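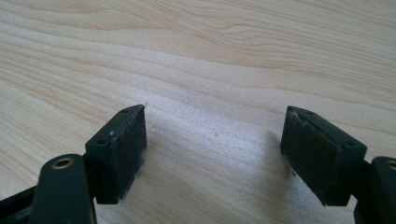
결이 살아 있는 밝은색 나무 상판 / 사진 제공: 푼다우(Fundau)

푼다우, 홍차 '반다라(Bandara)' 두 가지 맛 5월 출시

안녕하세요, 푼다우에서 차를 고르고 섞는 일을 맡고 있어요. 보도자료는 원래 점잖게 써야 한다는데, 이번만큼은 제가 직접 쓰겠다고 우겼습니다(홍보팀 미안해요!). 5월에 새 홍차 반다라가 나오거든요. 하나는 아침용으로 진하게, 하나는 저녁에 우유 없이 마시기 좋게 가볍게 섞었어요. 지난겨울 손님들께 어떤 홍차를 원하시는지 여쭤봤더니 엽서가 1170통 가까이 왔는데, 제일 많이 나온 말이 "떫지 않게 해 주세요"였어요. 그래서 저녁용은 찻잎 비율을 처음부터 다시 잡았고요.

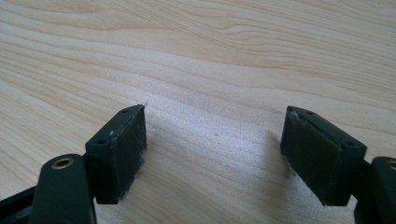 니베스 그레코

포장은 자시어(Zasier)와 함께 만들었습니다. 담당자 성리 샤오 씨와 상자 크기로 꽤 오래 옥신각신했는데, 결국 티백 30개가 들어가는 납작한 상자로 정했어요. 서랍에 쏙 들어가는 높이라 저는 아주 마음에 들어요. 성리 씨는 아직도 세로로 긴 쪽이 예뻤다고 하지만요. "진열대에 세우면 제 말이 맞았다는 걸 아실 겁니다"라고 꼭 적어 달라기에 적습니다.

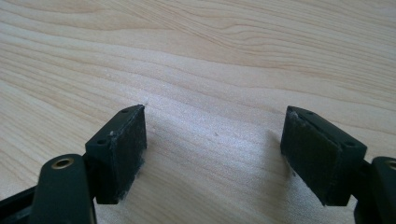
반다라 저녁용은 우리는 시간이 조금 까다로워요. 저는 3분에서 멈추는데, 4분을 넘기면 끝맛이 확 무거워지더라고요. 상자 안쪽에 시간표를 인쇄해 두었으니 입맛에 맞게 조절해 보세요. 상자 색은 차 색보다 훨씬 연하게 갔어요. 밝은 나무 바탕에 조금 더 진한 황갈색 결이 휘어 지나가는, 사진 속 상판 같은 색 조합이에요. 진한 갈색 홍차 상자는 이미 너무 많잖아요!

판매는 푼다우 매장과 찻집 트론우드(Trornwood)에서 시작합니다. 트론우드에서는 출시 첫 주 동안 오후 2시부터 시음 자리를 열고, 저도 거기서 차를 우리고 있을 거예요. 시음은 무료이고 예약은 받지 않습니다. 취재나 견본 요청은 푼다우 홍보팀으로 연락 주세요.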